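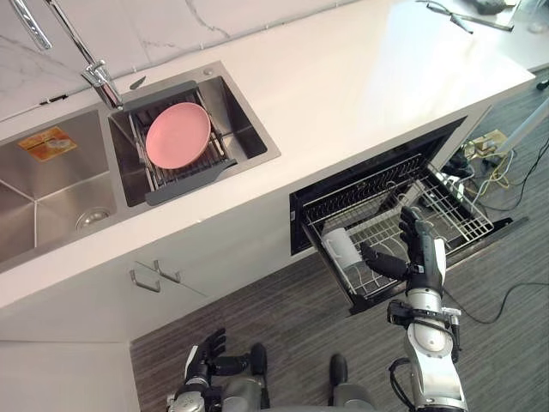
Last modified: April 10, 2018

Nitrogen isotherms on the Usside samples

I have been rerunning the adsorption isotherms on the second batch of activated carbon, and the numbers from the first batch need a correction. If you copied the surface areas out of my earlier post, please replace them.

The material is a carbon made from nutshell char and activated with steam. Tarmo Kivi prepared it at the Usside lab and sent it to me in sealed vials. The first batch gave a BET surface area that was too high. I put that down to the activation step and moved on. Lilibeth Catacutan looked at the raw files and pointed out that I had fitted the BET line over the usual pressure range, which was worked out for materials with larger pores. In a carbon where most of the pores are narrower than 2 nanometers, they are already full before that range begins. The fit still gives a straight-looking line. It also gives a negative intercept, which I should have caught, because a negative intercept means a negative C constant and that has no physical meaning.

The fix is well known. You plot the amount adsorbed times (1 - p/p0) against p/p0, find the maximum, and keep only the points below it. With that limit in place, the second batch comes out at 1455 square meters per gram. The C constant is positive and the monolayer loading falls inside the fitted points. I have not finished refitting the first batch.

Outgassing was the other problem. My original procedure held the sample at 200 degrees C under vacuum overnight. The pressure gauge read fine in the morning, so I took the sample as clean. When I closed the valve and watched the gauge, the pressure climbed steadily, so something was still coming off the carbon. Extending the hold brought the rise down to the level of the empty tube. I now do the closed-valve check every time and write the result on the run sheet. 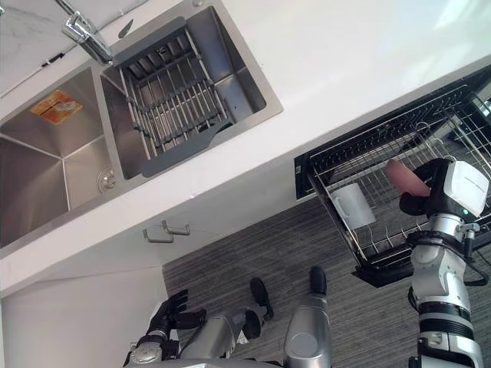 Free space and the cold zone

The dead volume measurement uses helium, and I had been doing it before the nitrogen run. Narrow pores can hold on to helium at liquid nitrogen temperature, and the first few nitrogen points then come out wrong. I moved the helium step to the end. The low-pressure part of the curve shifted to the left and the repeat runs now lie on top of each other.

The level of the nitrogen bath matters as well. The Dai cell has a longer stem than the one I used before, and as the bath boils off, more of the stem warms up. The software assumes a fixed cold volume. I top up the dewar by hand and have put a porous sleeve on the stem.

The equilibration time is 33 minutes per point in the low-pressure region and much shorter after that. A full isotherm is slow, so I run one sample at a time.

Still open: whether the small hysteresis loop in the desorption branch is real. Tarmo thinks it comes from gaps between grains. I will run a crushed and an uncrushed portion side by side in May and post both curves.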